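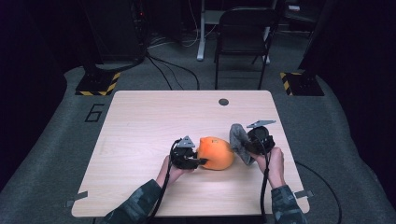
Figure 3. Two hand-held grippers at a light wooden tabletop, the left one against an orange, roughly spherical object and the right one holding a gray cloth.

Craft & Small Trade Research > Personalized Goods
Home | Current Issue | Past Issues | For Authors | Contact

4. Proofs, Messages, and the Wording of Custom Orders

4.1 What we read

The listings came from Drenura, an online marketplace where small makers sell engraved cutting boards, name signs, pet tags, printed mugs, and a wonderful range of other things that carry a buyer's own words. We gathered 3,000 listings that offered some kind of personal text. From the shops that agreed to take part, we then drew 100 finished orders and read every message that passed between buyer and seller, from the first question to the last thank-you note. Names and addresses were removed before we saw anything.

It is a pleasure to work with this material. Many of the messages are only a line long, and yet they show a great deal of shared work. A buyer writes "same as the picture but for my aunt." The seller has to find out what "same" covers: the font, the wood, the border, the little heart after the last name? We came to think of each order as a small piece of design carried out by two people who will probably never meet, with one of them holding the tools and the other holding the meaning.

The orders were read in full by both coders. We marked each place where the wording, spelling, layout, or material changed, and who asked for the change. Where we disagreed, we went back to the thread together and talked it through. Most of our disagreements were over politeness. It can be hard to tell whether "that looks fine I guess" is a yes.

4.2 The proof as a meeting point

Of the 100 orders, 92 included a proof, meaning a drawing or mock-up sent to the buyer before the piece was made. We had expected proofs to be common in the larger shops and rare in the smaller ones. The smaller shops used them just as eagerly, often with a plain screenshot and a short note. One seller of slate house signs sends a typed line with no drawing at all and asks the buyer to read it aloud. We counted this as a proof, and we rather admire it.

The most interesting part is what buyers do once the proof arrives. Before that point they talk about the person who will get the gift. After it, they talk about letters. They ask for a bigger "and," a straighter date, more room around a dog's name. Having something to look at gives them words for what they want, and these words are often quite exact, even from people who opened the thread by saying they had no eye for design.

Sellers seem to know this well. At Manar, a two-person shop that engraves recipe boards from customers' handwriting, the first proof is sent very early, sometimes before all of the text is settled. The owners told us that an unfinished proof gets faster answers than a list of questions. We looked for the same habit in other shops and found it in several, though few describe it as a method. One seller simply called it "throwing something up so they can grumble at it."

4.3 Spelling and who is responsible for it

Nearly every shop in the set has a sentence telling buyers that text will be made exactly as typed. Taken at face value, this puts all the risk on the buyer. The threads tell a kinder story. Sellers check constantly. They ask whether "Kathrine" is right, whether a wedding date should have the month first, whether the missing apostrophe in a family name is meant. A few look up place names before cutting them into wood.

The "exactly as typed" sentence still does useful work. It gives the seller a polite way in ("I make everything just as it is typed, so I wanted to be sure about the second line"), and it turns what might feel like a correction into ordinary shop procedure. We think this is one of the loveliest findings in the study, and it would have been missed completely if we had read only the listings.

Three orders were remade after delivery. In one of them the mistake was the seller's: a line was dropped when the file was moved into Wurkitz, the layout program used in that shop. In another, the buyer had approved a proof with the wrong year. The seller remade the piece anyway and charged only for shipping. The third case stayed unclear even after both coders had read the whole thread again, and we left it coded as shared.

4.4 Material talk

Questions about material came later in the thread than we had guessed. Buyers choose a product by its photo and its feel as a gift, and only after the wording is fixed do they ask whether a mug can go in the dishwasher or whether an oiled board will darken. Sellers answer these questions with real warmth. Their replies are long, full of advice on oils and cloths and warm water, and often the best writing in the thread.

The natural look of wood brought up a special set of worries. Grain varies from board to board, and engraving that stands out sharply on one piece can look soft on the next. Shops handle this in different ways. Pietrzak, a sign workshop with a long list of repeat customers, sends a photo of the actual blank and lets the buyer move the text up or down to suit the grain. Others show a range of finished pieces in the listing and ask buyers to expect something in between. The first way takes more messages. It also drew the happiest replies in our set, with several buyers writing back about the grain itself, as if it had been part of the gift all along (and by then it had).

4.5 Limits of this part of the study

Our shops chose to take part, and shops that enjoy talking with buyers may have been quicker to say yes. The orders also include the January lull, when sellers have more time to write, and we have too few threads from the winter gift season to compare the two properly. We would love to see someone do this. A reply sent during the holiday rush is surely a different thing from one sent on a slow afternoon.

We also read only text. Buyers and sellers sometimes moved to the phone, or met at a craft fair, and the thread then jumps from a question to a finished piece with nothing between. These gaps are marked in the coded set. Local pickup makes them more frequent, and a follow-up study that included conversations at the counter would tell us much more about how wording gets settled face to face.

The coding guide was last revised on 5 Aug 2025. Orders coded under the older guide were checked again for the remake and material categories only.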